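Laundry trial notebook, October
Geltex liquid vs the powder we already had

Started 11 am. Ifeanyi wants a verdict on the Geltex by the end of the month. I said I'd run it, but I don't believe the sheet that came with it. "Full colour protection at 20 degrees" is a big promise, and it doesn't say what was washed or what it was washed with.

Plan is the same as the powder runs. Red and white together, short cycle, 20 degrees, white cotton swatch pinned inside. If red is going to creep into white anywhere, it'll be on stripes and trim. Danjuma reckons one garment is a poor test and he's right, but it's the garment people complain about.

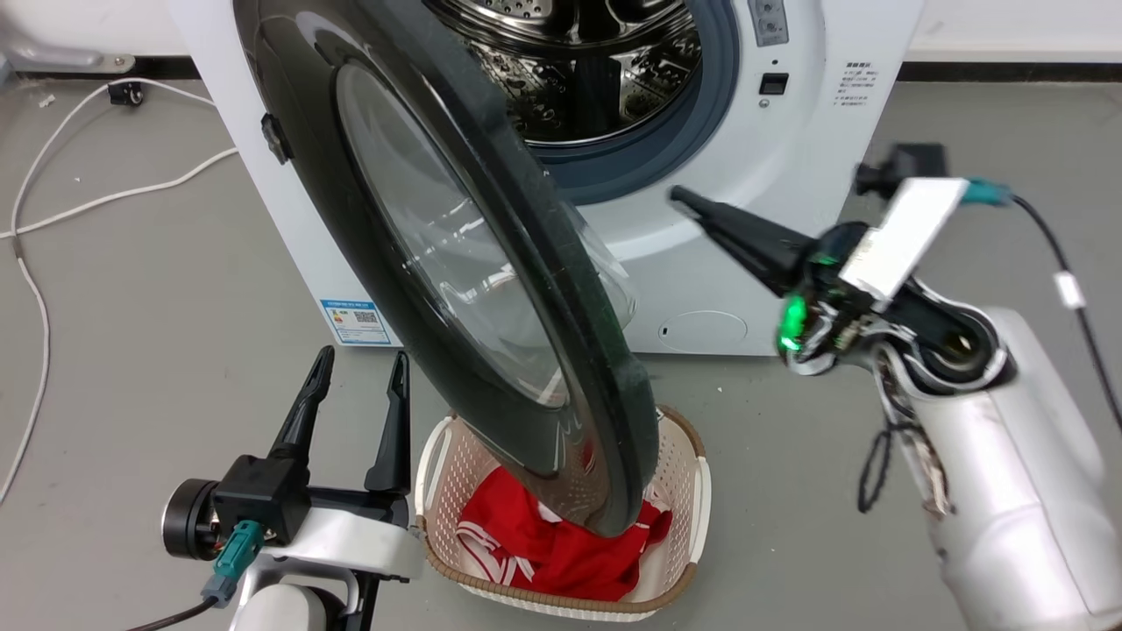 Front loader with door open, basket on the floor below, red and white striped item in it.

Watch the basket position. With the door swung wide, the bottom of it comes down very close to whatever is heaped in the basket. Adaeze suggests pulling the basket forward a bit before anyone opens up. Fine by me, though I doubt we'll all remember.

Programme notes: the printing on the front panel is Chinese and my cheat sheet is from Olanrewaju, who did it from a phone translation. He has the short cycle down as 28 minutes. I timed it at over that twice last week, so I wouldn't trust his other figures either. Somebody please check it properly.

Dose: the cap line says 15 mL for a small load. Seems stingy. Sticking to it anyway, otherwise we can't say anything about their claim.

Still to do
- wipe the door seal between the powder and Geltex runs (skipped last time, so that swatch is worthless in my view)
- label swatches on the back, in pencil
- ask Ibrahim whether the Dalitz powder is the old formula or the new one

No colour call until the swatches have dried flat overnight.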